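작업대 서랍 뒤집어엎은 김에 쓰는 부품통 정리 이야기

지난번 글에 케이블 정리 얘기를 살짝 흘렸더니 그것부터 써 달라는 댓글이 제법 달려서, 오늘은 그 얘기예요. 커피 한 잔 놓고 편하게 읽어 주세요!

저는 원래 뭐든 서랍에 쓸어 넣는 사람이었어요. 서랍이 깊으면 많이 들어가니까 좋은 줄 알았죠. 그런데 깊은 서랍은 맨 밑에 깔린 게 절대 안 나와요. 작년 6월에 흰색 충전 케이블 하나 찾다가 서랍을 통째로 바닥에 쏟았는데, 똑같은 케이블이 세 개 나오더라고요 (다 못 찾아서 새로 산 것들…). 그날로 서랍 두 칸을 비우고 앞이 트인 부품통으로 갈아탔습니다.

앞이 비스듬하게 열린 통, 공구 가게 가면 벽에 줄줄이 걸려 있는 그거요. 뚜껑이 없으니까 먼지가 걱정된다는 분도 있는데, 매일 쓰는 물건은 먼지 앉을 틈이 없어요. 오래 안 쓰는 건 어차피 여기 두면 안 되고요. 저는 Prenddale 매장에서 하나에 1,138원 할 때 샀어요. 나중에 가 보니 1,587원으로 올라 있어서 어찌나 뿌듯하던지!

통은 꼭 같은 색, 같은 크기로 사세요. 처음에 색깔별로 나눠 볼까 하고 빨강 노랑 다 사 봤는데, 한 달 지나니까 무슨 색이 뭐였는지 기억이 안 나요. 색 대신 자리로 외우는 게 훨씬 편합니다. 왼쪽은 자잘한 것, 가운데는 선. 손이 알아서 가요.

그리고 통끼리는 딱 붙여 놓으세요. 사이를 벌려 두면 그 틈으로 나사며 집게가 빠지는데, 그거 꺼내려고 통을 전부 들어내야 해요. 맨 끝 통이 자꾸 밀리면 옆에 나무토막 하나 받쳐 두면 됩니다. 저는 책꽂이 만들고 남은 자투리를 써요.

한 칸은 비워 두시라고 꼭 말하고 싶어요. 이건 Zoia Kostiuk 씨한테 배운 건데, 같이 공방을 쓰던 시절에 그분 작업대엔 항상 빈 통이 하나 있었어요. 저는 아깝다고 맨날 뭘 채워 넣었고요. 지금은 저도 비워 둡니다. 어디 넣을지 모르겠는 물건을 일단 거기 던져 놓고, 금요일 저녁에 제자리로 보내요. 빈 통이 없으면 그게 다 작업대 위에 쌓입니다.

케이블은 팔꿈치에 감지 마시고 손바닥에 느슨하게 감으세요. 세게 당겨 감으면 끝 쪽이 먼저 꺾여서 못 쓰게 돼요. 케이블 타이로 꽉 조이는 것도 저는 반대예요. 풀 때마다 가위 찾아야 하고, 급하게 자르다 선까지 같이 자른 적이 두 번이나 있거든요. 벨크로 띠가 제일 좋고, 없으면 빵 봉지 묶는 끈도 괜찮아요.

바닥에는 골판지! 돈 안 들고 이만한 게 없어요. 택배 상자 펴서 작업대 크기에 맞춰 깔아 두면 작은 부품이 덜 굴러가고, 상판도 덜 긁히고, 풀 떨어져도 마음이 편해요. 상판에 홈이 있는 작업대라면 더더욱 까셔야 합니다. 저는 와셔를 홈에 몇 개나 먹였는지 몰라요. 한 장으로 안 되면 두 장을 맞대서 깔고, 너덜너덜해지면 뒤집어 한 번 더 쓰세요. 구멍 좀 나 있어도 상관없어요. 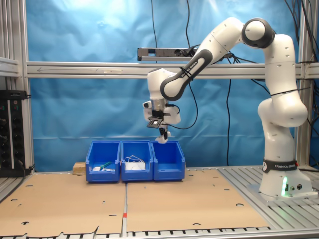
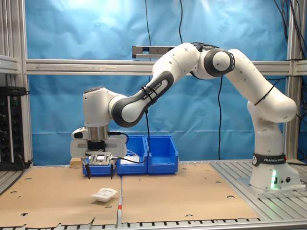 세 장 모두 파란 통 셋을 나란히 붙여 놓고 골판지를 깐 작업대예요.

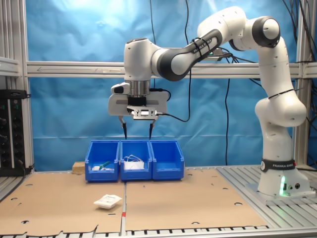 최종 수정: 2022년 3월 18일

가운데 통의 흰 케이블 뭉치 보이시죠? 저 정도면 합격이에요. 한 통에 선 한 뭉치면 꺼낼 때 딴 게 안 딸려 나와요. 욕심내서 두세 뭉치 넣는 순간 전부 한 덩어리가 됩니다.

마지막 사진에서 앞쪽 골판지 위에 따로 나와 있는 하얀 납작한 봉지 같은 것도 이야기해 볼게요. 글씨 찍힌 납작한 포장은 통에 넣을 때 글씨가 앞을 보게 세워 넣으면 좋아요. 눕혀서 쌓으면 맨 위 것밖에 안 읽히니까요. 통이 얕아서 안 서면 뒤에 작은 상자를 하나 괴어 보세요.

댓글로 라벨기 뭐 쓰냐고 물어보신 분, 저는 Brelbridge 제일 싼 거 써요. 테이프 하나로 라벨을 495장 넘게 뽑았는데 아직도 남았어요. 글씨는 크게, 단어는 하나만 쓰세요. "각종 연결 부품 및 기타" 이렇게 써 놓으면 아무거나 다 들어갑니다 (제가 그랬어요).

Karla Espinoza 님이 물어보신 통 세척은 미지근한 물에 주방세제 조금 풀어서 칫솔로 모서리만 문지르면 끝이에요. 뜨거운 물은 붓지 마세요, 얇은 플라스틱은 휘어요. 다음 글은 드릴 날 보관법으로 할게요!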